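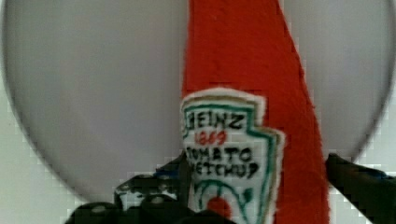 **Tihomir Yordanov**

# Pilling and Seam Strength in Craft Felt

## 1. Purpose

Felt sold for toys and play food is usually chosen by color and price. This project compared three craft felts, Gunell, Stirkar and Kelemen, for surface pilling and for the force needed to pull a stitched patch off the base fabric.

## 2. Method

Samples were cut from flat sheets and rubbed against a cotton cloth under a fixed weight for 544 cycles. Pilling was graded by eye from 1 (severe) to 5 (no change). A fabric patch was then stitched to each base along its border and pulled at a constant rate with the spring gauge in the Losham lab.

## 3. Results

| Felt | Pilling grade | Peak force (N) |
|---|---|---|
| Gunell | 2 | 222 |
| Stirkar | 4 | 369 |
| Kelemen | 2 | 222 |

Gunell and Kelemen gave the same reading on both tests and may come from the same mill. In every sample the felt tore along the needle holes before the thread broke.

## 4. Limits

Grading was done by one person. The gauge reads in coarse steps, so small differences between Gunell and Kelemen would not show. Glued patches were left out, as the adhesive had not cured by Saturday.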